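The Munov Method

Page last revised in October by Diễm Hà
Reading time: 4 minutes

The Munov method is a procedure for teaching a robot arm to pick unfamiliar objects out of a bin by letting it fail at the job for a very long time. It was developed at the Burgate laboratory and takes its name from the Munov grant, which paid for the objects and, by some accounts, most of the biscuits.

Background

Earlier work on bin picking at Burgate relied on geometric models. Each object was measured, a good place to hold it was worked out in advance, and the arm was sent there. The approach did very well on objects that had been measured. The world declined to supply only these, and the group began looking for a method that could cope with whatever turned up.

Procedure

The arm works over a metal bin holding a handful of unrelated things. For each attempt the software proposes a set of possible grasps, scores them with a small neural network and carries out the one with the highest score. If the gripper closes on something and keeps hold of it during a short lift, the attempt is marked as a success. Anything else is marked as a failure, including the category the original report calls "lifted, then reconsidered".

Objects are chosen to disagree with each other. Squeeze bottles, toy-like shapes, faceted blocks and imitation vegetables are all favoured, on the grounds that a grasp which suits one will usually embarrass the arm on the next. After every 200 attempts the network is retrained on the full record and the bin is refilled with a fresh mixture. 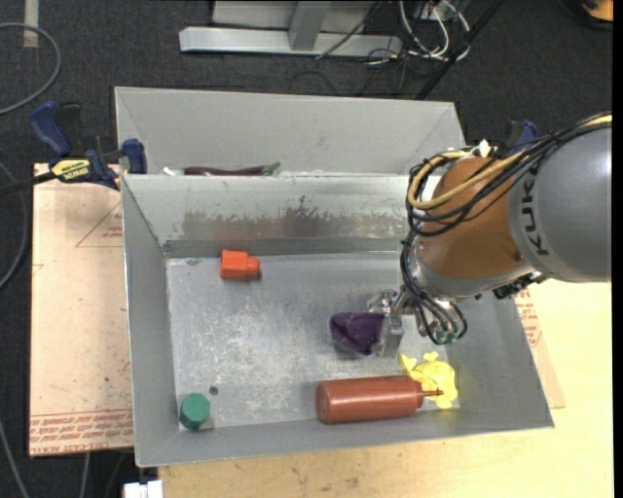

Đạt Chu has objected that the method rewards timidity: a network marked only on whether it holds on will learn to love the easy object and leave the awkward one until last, or for ever. The point was conceded in a later revision, which adds a small bonus for objects that have been passed over several times. This is known in the group as the wallflower term.

Results

In the main trial the arm made 331 attempts on objects it had not met during training and succeeded in 80 per cent of them, to the nearest whole number. The geometric baseline, given the same objects, did worse, though its defenders note that it did so much faster.

A repeat at Lindholm with a different gripper gave a lower figure. The two groups attribute the gap to the gripper and to the software respectively, each having supplied the other part.

Later work

The Braltetti variant replaces the single lift with a lift and a gentle shake, which removes a number of successes that had been successes mainly on paper. It has since become the usual form of the test, and figures obtained before its adoption are not normally compared with those obtained after, except in grant applications.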